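Ticket 870 – Stock counts wrong after Trakard sync
Status: open (reopened by customer)
Opened: October 2019
Raised by: Geetha Rodrigues
Product: Trakard Shop, knitwear and bedding catalogue

Original report

Stock on the website doesn't match stock in Trakard. We list with Ostent and the two are meant to talk to each other every hour. After last night's sync, 47 lines show as sold out when they are sitting on our shelves. I have already logged out and back in, cleared the cache and tried another browser, so please don't ask me to do those again.

Reply from support

Thanks for getting in touch. This usually happens when a product has been edited in both systems between syncs. Please open Settings, choose Connections and press Refresh next to Ostent. Your counts should correct themselves within the hour.

Customer update

Pressed it. Waited two hours. We now have 43 wrong lines, so four have come right, and I am not convinced the button had anything to do with it. Those four were ones my colleague had retyped by hand that morning. I also doubt the "edited in both systems" idea, as nobody here has touched the Ostent side since May.

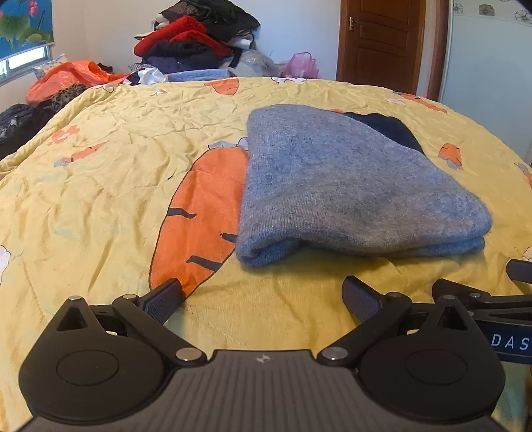 What the bad lines do have in common is a size option with a slash in it, such as 10/12 or S/M. Anything with a plain size is fine. I can't prove that is the cause, but it looks a better bet than the one I was given.

Reply from support

We have passed this to the Valentini team, who look after the connector. They suggest moving to the Grudo plan, which syncs every five minutes and may resolve the problem.

Customer update

I don't see how getting the wrong number more often would help. We have roughly 3,000 lines and I'm not paying extra on a "may". As a test I changed one size from 10/12 to 10-12 and ran a sync. The count came through correctly. I changed it back, ran it again, and it went to zero. Could someone who works on the connector try the same thing – and tell me what they get?

Internal note

Same result on test account with slash in size option. Plan makes no difference. Ticket reopened, priority raised to 2, upgrade offer withdrawn. Customer to use hyphens until a fix is out.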